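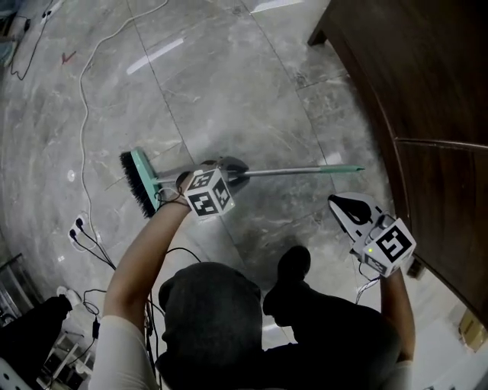
By Sekar Siregar | 01/08/2019 | 2 min read

# Laririco Word List

Laririco is a list of household words and short phrases collected in two towns, Uvness and Rulau. It covers cleaning, cooking, laundry and storage. The list has 1,502 entries, one per row, in a single CSV file.

## Columns

- `id`: a number, never reused
- `term`: the word as the speaker gave it
- `town`: Uvness or Rulau
- `room`: kitchen, hall, yard or other
- `gloss`: a short meaning in plain English
- `note`: free text, often blank

Spelling follows the speaker. If two people spelled a word differently, both forms are kept and the second one points to the first in `note`.

## How the words were collected

We spoke with 80 adults in their homes. Each talk ran 42 minutes or less. People were asked what they call the things they use and the jobs they do, starting with the floor and working up to the shelves. Uvness was finished first. Rulau took longer and was closed in May.

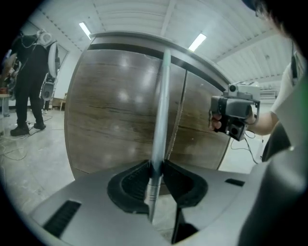
Of the full list, 567 entries come from Rulau and the rest from Uvness. Words used in both towns appear twice, once for each. Do not merge them without checking the gloss. The verb for "sweep" in Rulau also means "to hurry someone out," and in Uvness it does not.

## Known problems

- `room` was filled in late and is wrong in places.
- Brand names used as common words are marked `b` in `note`, but only in the kitchen rows.
- Row order means nothing. Sort by `id`.

## Related files

The older Ismail list uses different column names. `ismail_map.csv` matches them to the ones above. Terms with no match are left empty.

## Use

Free for teaching and study. Please cite the list by name and send corrections with the row `id`.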